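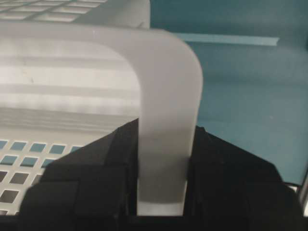
Slide 1. Translucent plastic basket with a rounded rim, ribbed and perforated walls.

Speaker notes: "The Basket on the Shelf: Small Containers in Shared Storage"
Pendside Household Services, October staff session
Presenter: Nidia Quispe
Slides prepared with Ilari Lehtinen

Opening (leave slide 1 up)

Good morning, and thank you for coming in on a Sunday. My name is Nidia Quispe, and I am responsible for storage and supplies across the Pendside residences. The session concerns plastic baskets: how we choose them, how we fill them, how we label them and when we take them out of use.

Please keep the first slide in mind as I speak. It shows the three features I will return to most often. The rim is thick and rounded, with a rounded corner. One part of the wall has rectangular openings with thin ribs between them. Another part has small square holes in rows, and a teal color shows through some of them. There are also a few gray specks and faint smudges on the inner surface, and we will come to cleaning in the second half.

[Pause. Ask who has handled a basket this week. Take two or three answers, no more.]

Slide 2. Where we stand

The residences hold 977 baskets at present. Of these, 620 are in kitchens and pantries. The remainder are divided among linen rooms, bathrooms and the supply room at Lirkard. These figures come from the inventory completed by Eero Heiskanen, and the full table is in your folder.

During the inventory, 113 baskets were found without a label. Staff who needed an item had to lift each of these down and look inside. Please do not treat this as criticism of any one residence. The labels we bought previously were made for cardboard and did not hold on ribbed plastic.

[If asked about cost: refer the question to Karine Nguyen after the session.]

Slide 3. Choosing a basket

We ask residences to order from the approved list only. When a new model is proposed, the supplies office looks at the following points.

Rim. A rounded rim is easier on the hands than a thin edge, particularly when a basket is carried down from a high shelf. Run a thumb along the whole length of it, corners included, and feel for any sharp seam.

Walls. Openings let air pass and allow staff to see something of what is inside. They also let small items through. Sachets, clips and loose batteries belong in a closed box.

Color. Frosted and clear plastics are preferred in pantries. Solid colors are permitted in linen rooms, where the color identifies the floor.

Fit. Measure the shelf before ordering. A basket should clear the shelf above it by a hand's width when full.

Slide 4. Filling

One category to a basket. Tea and coffee may share a shelf but should not share a basket. Place heavier items at the bottom and toward the middle. Nothing should stand so far above the rim that it tips when the basket is drawn forward.

Items with an expiration date are placed with the date facing up, the earliest date at the front. The Tuominen residence has followed this practice for some time, and Impi Ojala has agreed to show visiting colleagues how her pantry is arranged. Please write to her before you go.

Do not stack open baskets on top of one another, even when the shapes appear to allow it. The lower one becomes difficult to reach and its contents are forgotten. If shelf space is short, request an additional shelf through the usual form.

[Point out the form in the folder. It is the green sheet.]

Slide 5. Carrying

Empty baskets may be carried by the rim with one hand. Full baskets are carried with both hands, one on each side and under the rim. Pulling a full basket off a shelf by one corner puts strain on the plastic there, and corners are where most of our cracks were recorded.

Baskets holding glass are kept at waist height or below.

Slide 6. Labels

The new labels are called Nulto tags. Each tag ties through an opening in the wall and lies flat against the outside. There is no adhesive, and the tag comes off for washing. Every residence will receive a supply next week.

Write the category in block capitals. Write the name of the shelf beneath it in smaller letters. Please do not add the names of individual residents to any basket in a shared room.

[Pass the sample tags around here. Collect them before slide 7, as there is only one set.]

Slide 7. Cleaning

Every basket is emptied and washed once a month, and at once after a spill. Use warm water, dish soap and a soft brush. Dust tends to settle along the ribs and in the corners of the square holes, and a cloth alone will not reach it. Rinse well, stand the basket upside down on a rack and let it dry fully before anything goes back in.

Marks that remain after washing are acceptable if the surface is smooth. Scratches that catch a fingernail are to be reported. Bleach is not used on any basket from the approved list.

Slide 8. Taking a basket out of use

A basket is withdrawn if the rim is cracked, if a rib has broken and left a point, or if it rocks on a flat surface. Withdrawn baskets go to Lirkard with the tag removed. Kindly do not move them to the garage or the garden shed for further use. The inventory recorded several there, and they are no longer counted.

Questions

Allow 2 short rounds of questions. If time is limited, take the questions on labels first. Ilari Lehtinen will note anything that cannot be answered in the room, and replies will be sent to the residence managers in writing.

Ask attendees to sign the sheet by the door. Coffee is served next door at eleven.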